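Arkdale Community Help > Lab Automation > Arms and Grippers

Is the Prerora contact-task kit worth adding to a two-arm bench?

Posted by Catarina Lobo, June 2024
Tags: prerora, grippers, demonstrations, purchasing

We run two arms on a slotted aluminum table and teach short manipulation tasks by hand-guided demonstration. Picking and placing is in decent shape. Contact tasks are weaker, meaning anything where the tool has to touch a surface with a controlled amount of force and then leave it again.

Brarico sells the Prerora kit as an add-on for this. The listing covers a set of gripper pads, a compliance layer that runs on the arm controller, a wrist camera bracket and 11 prepared task templates. The price for us would be $3000 with one year of support. The sales page is thin on two points I care about:

1. Does the compliance layer work with a held tool, or only with the bare fingers?
2. Are the templates usable with your own objects, or do they expect the objects in the vendor's parts list?

I would also like to know how long setup takes if the arms are already calibrated. We have a budget decision in November and I can't get a loan unit before then.

Khôi Võ

We have had the kit since last year on a similar bench. Taking your points in order.

Held tools work, with conditions. The layer needs a tool length and a grip angle, both entered by hand. If either is wrong the contact point is wrong by the same amount, and the layer will push harder or softer than you asked. Long thin tools are the worst case. They rotate in the pads under load, and the controller has no way to detect that. The ribbed pads are better than the smooth ones for round stock. Check the grip again after every few contacts.
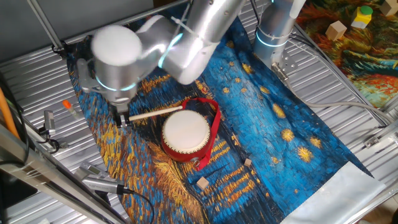 Striking tasks are the quickest way to find out whether your settings are right. A strike is short, the target is small, and an error in tool length shows up as a miss or a scrape. With a drumstick in the gripper and the tip held just over the rim of a small drum, any rotation in the grip becomes an offset at the far end that you can check by eye. I use the rim as the reference point for that reason, then move the target inward to the head. Start with the speed limit at its lowest setting. The template called "tap" is the one to copy; "press" holds contact far too long for this.

On your second point, the templates are plain text files with object dimensions at the top. You can put in your own. Seven of them took our objects without trouble. The other 4 assume a flat-sided part and plan the approach from a face, so anything cylindrical needs a new approach pose. Editing that pose is simple but the manual skips it. Look in the file for the block marked "entry" and change the last three values.

Other notes:

The wrist camera bracket is fine mechanically. It places the camera low, and the gripper body takes up part of the bottom of the view. Close to the table this matters, as the last stretch of an approach can be hidden. You can raise the bracket one hole, but then you have to redo the hand-eye calibration.

Patterned table coverings make the bundled object finder slower and less reliable. Bare metal with grooves is not much better under strong overhead light — you get bright bands that shift as the wrist tilts. If you depend on the finder, test it on the surface you intend to keep.

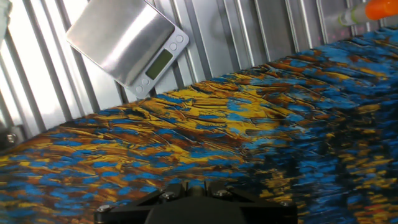

Reflective objects are a related problem. Brushed or polished steel returns a highlight that moves with the camera, and the finder tends to lock onto the edge of the highlight and ignore the edge of the part. We set poses for those objects by hand and turned the finder off. Lowering the exposure helped some, though dark parts of the gripper then lose all detail.

Setup with calibrated arms was 2 days for us. Most of that went to the controller update, which has to be done on each arm separately. The pads themselves are a ten-minute job.

Would I buy it again at that price? For the compliance layer, yes. The rest you could build.

Tania Uddin

Get the Samarakoon pads instead, they are cheaper and fit the same fingers. Never used the Prerora software so can't comment on that part.

Chaminda Thambiah

Mostly agree with Khôi, with one correction and one addition.

The correction: tool length no longer has to be typed in. Newer releases have a touch-off routine under Tools > Reference. You bring the tip down onto a hard, flat surface at low speed and it computes the length from the arm pose at contact. Grip angle is still manual. Do the touch-off on the table itself. On fabric the result was inconsistent for us, even when the fabric was thin.

The addition concerns two arms. The layer is licensed per controller. If your arms have separate controllers, ask Brarico in writing whether the quote includes both. Ours did not, and the second license was a separate line when it came. There is also no shared force limit between the arms, so if both touch the same object each one applies its own limit and the object gets the sum. Set each to half of what the object can take.

Support answers email within a day or so. Phone support was slower.

Comment from Catarina Lobo

Thank you, the licensing point is useful. We do have separate controllers, and the quote lists a quantity of one. I have asked Brarico for a revised version and will post the reply here when I have it.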